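Bored of your own kitchen? Come and help me write a cookbook

Hi, I'm Berenice Manríquez, and I'm after home cooks to test recipes for my next book! It's all budget suppers, and I've got 70 of them that need trying out by people who aren't me (my family have gone off lentils completely). You'd get three recipes a week through November, plus your shopping money back. No training needed, just be blunt.

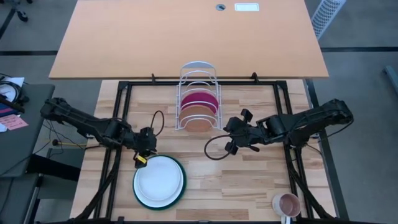
How to join in

Drop me a line at the Radell shop with your name, what you cook on and anything you can't eat. Fussy eaters very welcome, I mean it!

Last updated: 10/27/21

Comments

Jo: Is an electric hob all right?
Berenice: Yes, lovely, I've got far too many gas people.
pk_81: Did the last lot. Loved the dumplings, hated the beetroot thing.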